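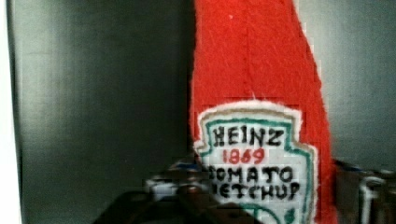

Chain Wear and Lubrication Practice on Commuter Bicycles
Student project report, Department of Mechanical Technology, Tondon College
Submitted 5/4/26

Summary

This report presents the results of a student project on chain wear in bicycles used for daily commuting. Five bicycles from the Tondon College loan program were fitted with new chains of the same model and ridden through one winter and early spring. Two kinds of lubricant were compared: a wet, oil-based product already in use by the loan program, and Pakine, a drip-on wax lubricant. Chain elongation was measured every 30 days. Chains treated with the wax lubricant stretched less on bicycles ridden mainly on paved streets. On the one bicycle ridden regularly on the Oten towpath, the wax treatment gave no clear benefit and the chain rusted at several outer plates.

Background

A bicycle chain does not stretch in the ordinary sense of the word. The plates keep their length. Wear takes place between the pins and the inner surfaces of the links, and as material is lost there the distance from one pin to the next increases. The chain then rides higher on the teeth of the cassette and chainring, and those parts begin to wear as well. A chain replaced in time costs little. A chain left in service too long will usually take the cassette with it, and a new chain will then skip on the smaller cogs under load.

The loan program had no written schedule for chain care before this project. Bicycles were lubricated when they came in for other work, or when a rider reported noise. Service records showed several cassettes replaced in a single year, which suggested that chains were being changed too late. The project was proposed in December, when the loan bicycles were due for their winter inspection.

Scope and Method

All five bicycles have derailleur gears and steel chainrings. Internally geared models were left out because their chainline and tension are different and the results could not be compared directly. Cassettes were inspected before the start, and any with visibly hooked teeth were replaced.

Each new chain was stripped of its factory grease in solvent, rinsed, and dried overnight before first use. This step was taken with every chain, including those assigned to the wet lubricant, so that all would begin in the same condition. Riders were asked not to add any product of their own. They were given a cloth and told they could wipe the chain after rain if they wished, and the log sheet included a box for recording this.

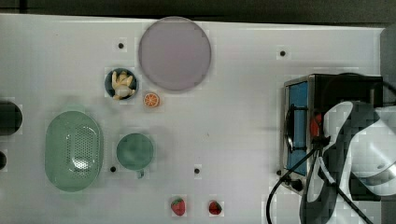

Elongation was read with a steel rule across twelve full links, with the chain under light tension from the rear derailleur and the crank held still. A drop-in chain checker was also used. The rule was preferred for the final figures, as the checker includes roller wear in its reading and tends to overstate the loss at the pins. Readings were taken at three places on each chain and averaged. One student took all of the readings on a given bicycle in order to keep the method consistent.

Mileage was recorded with a simple magnet-and-sensor cycle computer on the front wheel. One sensor slipped out of line during the second period and stopped counting for several days. The missing distance was estimated from the rider's usual route and is marked as an estimate in the log.

Results

The bicycle with the highest use covered 681 miles. It was ridden on paved streets and treated with Pakine, and its chain was still well under the replacement limit at the final reading. The chain was quiet throughout, and the rider reported no problems with shifting. Cleaning took only a dry cloth, and little dirt had collected on the jockey wheels.

The paved-street bicycles on wet lubricant showed more wear for the same distance. Black paste built up on the jockey wheels and between the inner plates, and the chains had to be cleaned with degreaser before each reading. Shifting was good after cleaning and became slower toward the end of each period. 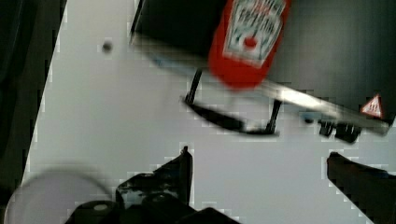 Figure 1. White tabletop with two black gripper fingers.

The towpath bicycle was the exception. The Oten towpath has a crushed-stone surface and floods in places, and the rider crossed standing water on many mornings. The wax coating appeared to wash off well before the next application was due. Orange rust was found on the outer plates at two of the readings, and a stiff link had to be worked loose by hand. Wear on this chain was close to that of the wet-lubricant group, despite its lower mileage.

Discussion

The results support the use of a wax lubricant for bicycles ridden mainly on pavement. They also show that the period between applications matters a great deal. A fixed schedule was easy to manage, but it did not match the needs of the towpath bicycle. A shorter interval after wet rides would likely have prevented the rust, though this was not tested.

The sample was small. Riders differed in weight, cadence, and choice of gear, and none of these factors was controlled. One rider was found to use the largest chainring together with the largest cog for most of the trip — a combination that bends the chain sharply to the side and adds wear of its own. That rider's data have been kept in the results, with a note in the log. 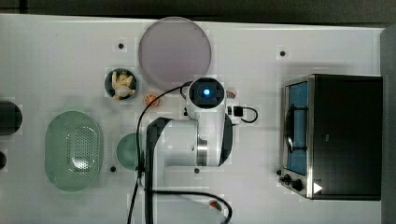
Figure 2. Tabletop from above, with round plate, bowl, orange slice and oval colander.

Cost was considered only in outline. The wax product is more expensive per bottle, and the first application takes longer because the chain must be completely clean. Against this, staff time at each later service was shorter. A full comparison would need to follow the chains and cassettes to the end of their service life.

Recommendations

The project group recommends that the loan program measure every chain at each scheduled service and enter the reading on the bicycle's record card. Chains should be replaced when the rule shows one-half of one percent elongation. Wax lubricant should be adopted for bicycles assigned to paved routes. Bicycles used on the Oten towpath should stay on wet lubricant for the present, with the chain wiped down by the rider after each wet trip.

A further trial on the towpath, with wax applied after every rain, is suggested for the next student group. The log sheets and the measuring procedure have been left with the loan program for that purpose.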